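Flastesel

Flastesel is a pair of hand-held grippers built in a shared workshop by Shiyu Cao, with a good deal of help from other members of the Pralora workshop. The grippers are held one in each hand and worked by the person's own fingers, so that ordinary table chores can be carried out and recorded, and the recordings used later to teach a robot arm the same motions.

History

The project began in December as a single gripper for the right hand, which Cao called Grurnent, and which by all accounts was heavy, squeaky and very much loved. It was printed in one long night and went through a great many small repairs before a left-hand partner was added. The name Flastesel was chosen for the two together, although older members still say Grurnent out of habit – and the drawer of spare parts is labeled that way to this day.

Design

Each gripper has a black body and slim fingers, with a cable running from it. The first fingers were short and blunt, fine for blocks and cups but hopeless with anything that had narrow sides, and longer pointed ones were later drawn up for the right hand. Cao's build notes give the weight of the first Grurnent as 1364 grams and that of its replacement as 1150 grams, a change that was warmly welcomed by everyone who had to hold it through an afternoon.

Use

Most sessions take place at a table with a plain white top, where small household things can be reached from either side. Clear plastic boxes with compartments are a favorite subject, being light, awkward and easy to lose sight of against a pale surface. Newcomers are usually started on these with the right gripper alone, and only take up the left once they feel at home.

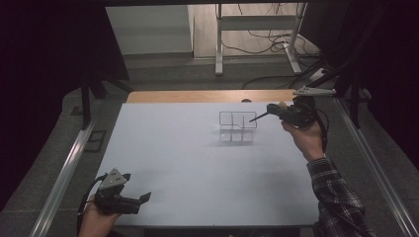
The collection of recordings is known as Fan and holds 1922 sessions, kept on a shared drive at the workshop and open to any member who would like to use them.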